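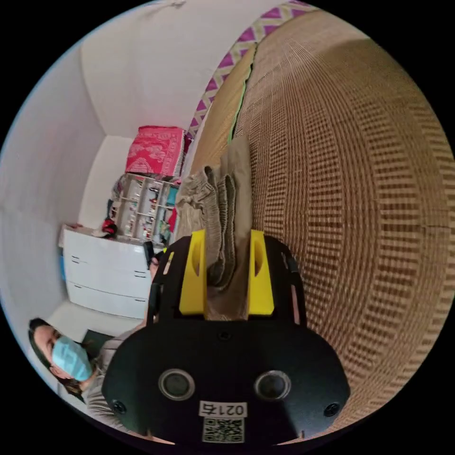
Section 4 covers laying the woven mat on a bed, using it as a surface for sorting and folding clothes, and clearing it again before the bed is slept in. It applies to the Weltura summer mat in all widths. Read Section 3 (Unrolling and Airing) first. The mat is laid with the weave uppermost and square to the bed, and any patterned strip along one side, such as the purple and white zigzag, is kept straight and visible so that it can be used as a guide line when the mat is adjusted. A chest of drawers should be within reach of the bed, with its drawers free to open fully.

4.1 Before you start

You will need:
The mat, aired as in Section 3
One fitted or flat sheet for the mattress
One soft brush
One dry cotton cloth
A second person, for mats wider than 900 mm

CAUTION: Do not unroll a mat that feels stiff or brittle. Leave it flat in the room overnight and try again in the morning.

CAUTION: Keep the mat at least 300 mm from any heater, including when it is stood against a wall.

4.2 Laying the mat

1. Strip the bed down to the mattress. Check the mattress for crumbs, hairpins and buttons.
2. Fit the bottom sheet and pull it flat. Tuck all sides. A ridge in the sheet will show through as a hard line under the mat.
3. Carry the rolled mat to the foot of the bed. Do not drag it by the edging.
4. Unroll towards the head of the bed, keeping one long side in line with the side of the mattress.
5. Press down with open palms from the middle outwards. Do not kneel on the mat to flatten it.
6. Check the corners. If one corner lifts, turn the mat end for end and repeat step 5.
7. Brush along the weave, then wipe with the dry cloth.

NOTE: A new mat may keep a curl at one end for several nights. Do not weigh the end down with books or boxes. Turn it and leave it.

NOTE: Where a fabric or coloured strip is sewn to the mat, brush up to the seam and stop. Clean the strip separately (Section 6).

4.3 Sorting and folding on the mat

The mat may be used as a folding surface during the day. It is firmer than a bedspread and cloth does not sink into it. Only dry items should be placed on it.
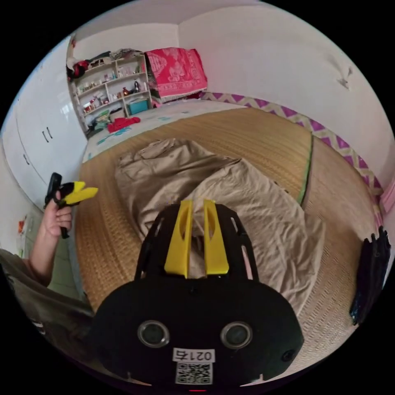

Figure 2. Woven mat with beige cloth crumpled on it. Shelving and wardrobe beyond.

1. Clear the bed of pillows and top covers.
2. Place one item at a time on the middle of the mat. Items left in loose folds should be opened out fully before folding begins.
3. Close zips and fasten hooks. Metal parts must face upwards, away from the weave.
4. Smooth the item by hand, working in the direction of the weave. Smoothing across it can pull fine threads on the joints between the strips.
5. Fold according to type:
 a. Trousers: lay one leg over the other, seams together, then fold from hem to waist in thirds.
 b. Shirts and tops: face down, sleeves in, sides to the middle, then up from the hem.
 c. Sheets and light blankets: halve lengthways twice, then fold from both ends to the centre and close.
6. Lift the folded item with both hands underneath it. Do not slide it off the side of the bed.
7. Put it away before starting the next item, or place it in a pile by destination (drawer, shelf, wardrobe).

CAUTION: Do not iron on the mat, with or without a towel under the item. Heat marks cannot be removed.

CAUTION: Do not place bottles, jars or open containers on the mat while folding. Keep these on the shelving.

NOTE: Large blankets are easier with two people. Each takes the corners of one end, the blanket is halved above the mat, and only the finished fold is set down.

4.4 Where folded items go

Drawers: underwear, tops and other small items, stood on edge if the drawer is deep enough.
Wardrobe: anything that creases at the fold. Hang trousers by the hem.
Top of shelving: folded blankets and bulky fabric, heaviest at the bottom. Keep the pile lower than the gap to the ceiling by one hand's width.
Lower tiers: lidded boxes. Cloth should not be pushed in between bottles.

Items for mending are put to one side and are not returned to the drawers. 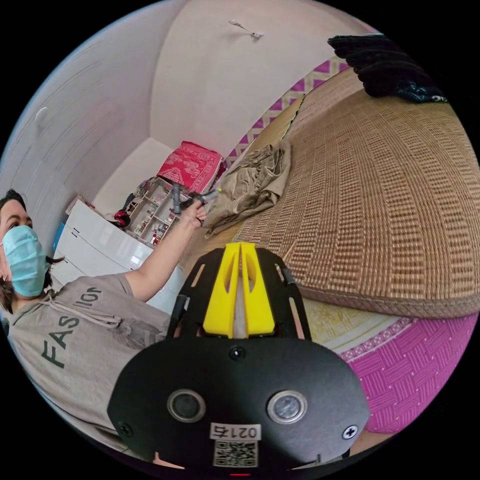 JANDBERG RESIDENCES | HOUSEHOLD EQUIPMENT AND LINEN TEAM

4.5 Mats laid over a patterned sheet

Where the mat is smaller than the bed, or is set back from one side, part of the bedding below it will stay uncovered. A bright sheet, such as the pink one with the diagonal basket-weave design, makes it easier to see whether the mat has shifted. An extra cloth may be laid between the mat and the sheet, as with the pale yellow cloth with the pink border. Keep it flat and let it show evenly along the side.

1. Lay the sheet first and tuck it on the far side only.
2. Lay the extra cloth, if used, with its border towards the near side.
3. Lay the mat as in 4.2. Where there is a braided edge, set it parallel to the side of the bed.
4. Tuck or straighten the near side of the sheet last.

NOTE: Dark clothing left in a pile at the corner of the bed should be folded or moved before the mat is adjusted. The weight is enough to hold one corner back and twist the rest.

CAUTION: New dark garments may shed dye. Do not leave them on a pale mat overnight.

4.6 Clearing the mat for the night

1. Remove all clothing from the bed.
2. Run a hand lightly over the weave to find pins, clips and loose buttons.
3. Brush from head to foot. Shake the brush out over a bin.
4. Straighten the mat against the guide strip or edge.
5. Replace pillows and the top sheet.

4.7 Faults

Mat slides on the sheet: the sheet is loose. Remove the mat and repeat 4.2 from step 2.

Threads caught in the weave: ease them out with a blunt needle from the underside. Do not cut or pull.

Splinter or raised strip: stop using the mat. Mark the spot with a piece of tape and ask for repair form 31.

Edge binding coming away: a short length can be hand-sewn with cotton thread. For anything longer, return the mat.

Musty smell: air on both faces in the shade. If the smell is still there in the evening, see Section 6.

4.8 Queries

Repairs and replacement bindings: Mei Sorensen, linen store.
Mats in shared rooms: Vaughn Ambrose.
Corrections to this section: Barrett Escobedo. Please quote the paragraph number.

Mats are collected for winter storage after the last warm spell and reissued in July or earlier on request. Storage is covered in Section 7.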